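家里玩具越收越多，搬家前到底该怎么减？孩子四岁，什么都不肯放手

糯米团的妈

大家好，第一次在这个版发帖，平时都潜水。我们家下个月要从 Grimstead 搬到 Plolthorpe，房子小了一间，玩具没有专门的房间放了，全得挤进客厅。搬家公司来看过一次，报价 2,938，师傅站在儿童房门口看了一会儿，说这些玩具要是能少一半，能换小一号的车。我当场脸就红了。

我其实不是没收拾过。每个周末都收，按颜色收过，按大小收过，网上那种贴标签的也试过，标签贴完第三天就被女儿撕下来贴在冰箱上了。真正的问题是收完还是那么多，只不过换了个地方堆着。大件还好说，厨房台子、小木马，送人有人要。最要命的是零零碎碎的小东西，各种球、带刺的球、叠起来的假汉堡，还有开了圆孔可以往里塞小玩具的彩色方盒子，一倒就是满桌。 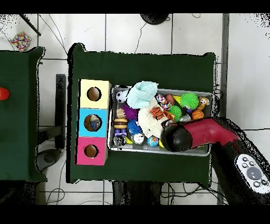 本帖最后编辑：11月

继续说。女儿四岁零两个月，记性好得吓人。我上次偷偷送走一只瘸腿的塑料恐龙，它在柜子底下躺了大半年没人理，结果送走第二天她就问恐龙去哪了，哭到吃晚饭，我婆婆在旁边还补一句“妈妈扔了”。所以偷偷处理这条路在我家走不通。可是当着她的面挑，她每一样都说“这个我最喜欢”，连一个瓶盖都最喜欢。

想请教几件事：要不要让孩子一起挑？挑的时候怎么说？还有收纳的家具是搬过去再买还是先买好？我看中了 Muden 的一组矮柜，1,152，老公嫌贵，说纸箱也能装。另外爷爷奶奶那边源源不断地送，这个有没有不伤和气的讲法？谢谢各位，字打得有点乱，孩子在旁边唱歌。

三楼晒太阳

过来人，我家两个男孩，一个五岁一个七岁，两年里搬了两次，你这个阶段我太熟了！先说让不让孩子参与：让，但是别让她从一大堆里挑。大人站在一堆衣服面前都会发懵，更别说小孩。我的做法是一次只拿出来一小筐，就一小筐，放在桌上，其他的全部藏好，门关上。然后问的话也有讲究，我从来不问“这个还要不要”，因为答案永远是要。我问“哪几个跟你坐新家的车走？”他就开始很认真地选，选出来的放到他自己的行李箱里，箱子满了就停。剩下的没有说要扔，先进“等一等”的纸箱，封口，写上日期，放到大人房间。

等一等箱我放了两个月，孩子点名要的可以拿出来，我家大的点名要过一辆消防车，小的什么都没要过。两个月过后整箱送走，谁都没哭。不过我得说句公道话，你家女儿记性那么好，两个月可能不够，放三个月吧，反正箱子封着也不碍事。

柜子的事我站你老公那边一半。先别买。你还没住进去，不知道她爱在哪里玩，我们第一次搬家提前买了一组高柜，1,104，送到以后发现放在哪面墙都挡暖气，最后立在走廊里装卫生纸。搬进去先用敞口的浅筐凑合两个礼拜，看她每天拿哪些，再去量尺寸。敞口是重点，有盖子的箱子孩子翻不到底下，翻不到就整箱扣过来，你懂的。网篮、浅托盘都行，别太深，深过她小臂的我就不建议了。

球类我会建议单独放一只筐。球这个东西占地方，又到处滚，跟积木、毛巾那些混在一起，找什么都得先把球掏出来，我家那时候就是混着装，天天掏。
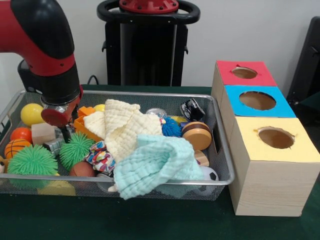 Mireille Khasawneh

楼上说球要单独放，我有点不同意。我家试过一个筐全放球，结果每次一拿出来就是打球仗，花瓶碎过一只。后来我反而混着放，每只筐里一两个球，配几样别的，孩子拿到一筐就玩一筐，不会全家的球同时在地上。当然你女儿性格可能安静些，这个看人，楼主自己试试就知道。

我主要想说轮换。我把玩具分成四份，每份里面都有能搭的、能抱的、能装来装去的、能扮家家酒的，外面只留一份，另外三份收进床底下的抽屉。每个星期天晚上孩子睡了以后换一份。第一次换完早上她跑出来那个表情，跟过生日一样，明明全是旧的。轮换了差不多一季，我才看清楚哪些是轮到了也没人碰的，那些送走起来就很容易，连我自己都不心疼了（大人也会心疼的，我承认，我有一盒积木是我自己舍不得）。

不过你下个月就搬，一季肯定等不及。那就先按楼上那个纸箱的法子走，搬过去再开始轮换，两个不冲突。

关于爷爷奶奶。我婆婆也是这样，来一次带一袋。直接说别买了，老人家会觉得你嫌弃她。我后来跟她商量，玩具放一部分在奶奶家，叫“奶奶家专用”，孩子去了才有得玩，她高兴，孩子也盼着去。新买的也自然都留在那边了。另外过节前我会早早发一张单子给她，上面写蜡笔、画纸、袜子、游泳券，都是用得完的。第一年她照样买了一架会唱歌的飞机，第二年就照着单子来了，慢慢来吧。

对了，搬家那天早上，选一小包玩具不要装车，放在你自己的手提袋里，到新家第一件事就是把那一包倒出来。别的箱子找不到都不要紧。我那次把孩子睡觉抱的兔子装进了写着“厨房杂物”的箱子，半夜两点我和先生蹲在地上一个一个拆，最后在炒锅里找到的。

Tierney街口

不要纠结，卖掉就完了。我去年在小区群里卖玩具卖了 276，整袋卖，不挑不拣，买家自己来提。小孩哭一天就忘了。

糯米团的妈

谢谢大家！！楼上那位，我家这个真不是哭一天就忘的，恐龙的事她到现在见了邻居还讲……整袋卖这个我记下了，等一等箱到期的那些可以这样处理，省得我一件件拍照。

昨天晚上先试了“哪几个跟你坐新家的车走”，她居然很配合，选了一个小行李箱，中间拿进拿出换了好几回，最后把汉堡换成了一只袜子，袜子是我的，我也没吭声。剩下的我说先去纸箱里等一等，她问等多久，我说等到你在新家住熟了，她说好。纸箱封口的时候她要求自己贴胶带，贴了足足半卷。

柜子先不买了，老公得意得很，我跟他说是暂时不买。他今天去楼下超市要纸箱，拿回来的全是装香蕉的，底下有个大洞，什么都漏。有人知道哪里能要到底下没洞的箱子吗？

三楼晒太阳

香蕉箱底下垫一块硬纸板就能用，提手特别结实，我搬书都用它。想要没洞的去药店问，药店的箱子小一点，干净，早上刚开门去最好要。书店的也行，就是店员看心情给。

还有胶带多买两卷，你女儿那个用量……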